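Dish Towels and Table Linens: Your Questions

Odair Peixoto answers the mail for the Medeiros linen pages. He has been folding, washing and complaining about towels for a long time and does not sell any.

Do I really need to wash new towels before I use them?

Yes. I was doubtful about this one too, until I tried drying glasses with a brand-new towel and pushed the water from one side to the other. Many new cloths come with a finish that makes them look crisp in the store. One wash usually helps. Some need three.

What about the vinegar trick?

People swear by it. Lindalva Guimarães wrote in to say it saved a whole drawer of hers. I ran a load with and a load without and couldn't tell them apart. Use it if you like the smell, but don't mix it with bleach.

Is there a correct way to fold a striped cloth?

There are a lot of videos that say so. Most of them want you to buy a folding board. I use two hands and a flat surface. Take a corner, bring it to the one across from it, smooth from the fold outward, and do it again. If the edges miss each other by a little, check the cloth before you blame yourself. Plenty of them were never square to begin with.
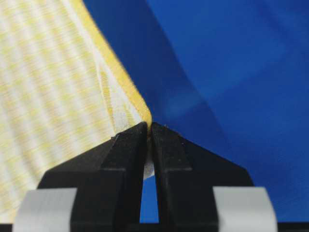 Hems are usually where the trouble starts. A hem that shrinks more than the cloth inside it will pull the edge in, and after that no amount of smoothing gets you a neat rectangle. You can stretch it by hand while it's damp. That holds until the next wash, in my experience.

Should I fold in thirds or in quarters?

Measure your drawer. That's the whole answer, whatever the books say.

Does standing towels on end save space?

Some. Cleiton Guerra claims he fits 53 in one drawer that way, and I would like to see him get one out. It does let you find the one you want. If you own eight towels, stack them and move on.

Will yellow bleed onto other colors?

Less often than you've been told. Dark blue and red are the ones I watch. Wash anything new and deep-colored by itself the first time, then press a damp white rag on a hidden spot. If color comes off on the rag, keep it away from the pale things for a while longer.

Is the Plirker folding board worth it?

I borrowed one for a month. My stacks were more even and took longer to make. It now takes up the shelf space I had saved - so no.

Does thread count matter for a kitchen towel?

Not much that I can find. A looser weave often dries better than a tight one. A big number on the label mostly tells me what the label wants me to pay.

Can I skip ironing?

Please do. Shake the cloth hard when it comes out of the washer, pull the corners, and hang it straight. For a tablecloth with guests coming, fine, iron it.

When is a towel finished?

When it smells right after washing, or when it's more hole than cloth. Cut it up for rags.

Page last changed 7/10/25. The question on stain sprays is still being tested.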